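How to follow a big open online course without drowning in it

Every open course I have joined opens with the same promise: you will find your people. Maybe you will. What I mostly found, in the Okia course on networked teaching, was a discussion page where the same 5 bloggers answered each other and everyone else read along in silence. So take the steps below as the notes of someone who finished two of these courses and quit more than that.

Step 1. Pick one question before you sign up. Write it down. Mine was "how do I give feedback on student blogs without it taking all evening?" If the weekly topic has nothing to do with your question, skip that week. Organizers will tell you skipping is fine, then send a reminder email that makes you feel bad. Filter the email.

Step 2. Set up your own place to write. A plain blog is enough. The Mirnard course wanted us on its own platform, and when the course closed the posts went with it. I had copies of mine. Most people didn't, judging by the pleading on the mailing list afterward.

Step 3. Get a feed reader and cap it. The course hub will offer you one bundle with every participant's feed. Don't take it. Mine passed 100 unread posts before lunch on the first day, and a lot of them were people introducing themselves. Browse the list, choose a handful of blogs, and drop any that go quiet.

Step 4. Comment on someone who has no comments. I was doubtful about this one, as it sounds like a poster in a staff room. But the well-known names already have more replies than they read. A newcomer with a half-finished thought usually writes back. The only lasting contact I made in the Sopacua course came from a post with an empty comment section.

Step 5. Treat the live sessions as optional. Play the recording later at a faster speed and stop when it turns into greetings. The chat window scrolls too fast to be a conversation, whatever the host says.

Step 6. Decide about the badge early. Dosurgate gives one for completing every weekly task. If your employer has asked for it, do the tasks. If not, I can't see the point.

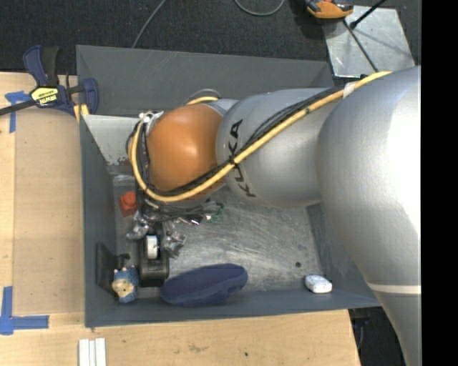
Do I have to join in week one to get anything out of an open course?

Starting late is fine if the materials stay open, though the group projects will probably have formed by then, so plan on reading and blogging by yourself for a while.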